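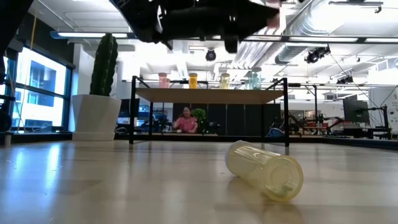

Mihret Shiferaw wrote to us that she had followed the old leaflet to the letter and still found her first batch of plum vinegar had gone flat and dull by January, and wondered whether she had bottled it too soon. She very probably had, and we have rewritten this section with her letter beside us.

Section 8: Bottling and storing from your Killar vinegar crock

Please set aside a quiet morning for this, as it does go better without hurrying.

1. Taste the vinegar first. It should be sharp right through, with no winey sweetness left at the back of the tongue. If you are unsure, put the cloth back on and give it another week.

2. Wash your bottles and lids in hot soapy water, rinse them well and let them drain upside down on a clean tea towel.

3. Lift out the mother with a wooden spoon and lay it in a bowl with a cupful of the vinegar. You will want it for your next batch!

4. Open the tap slowly and fill each bottle to within 25 mm of the top, pouring through the muslin supplied.

Note: the last inch or so in the crock will be cloudy. It is perfectly good for dressings, so do keep it in a jar by the cooker and use it up first.

5. Screw the lids down firmly, write the month on each label and store the bottles upright in a dark cupboard.

Caution: never use bare metal lids, as the acid will eat into them. Lined lids are sold as part 227.

Caution: do not use home-made vinegar for pickling or preserving unless you have tested its strength.

To clean the tap, turn to Section 9.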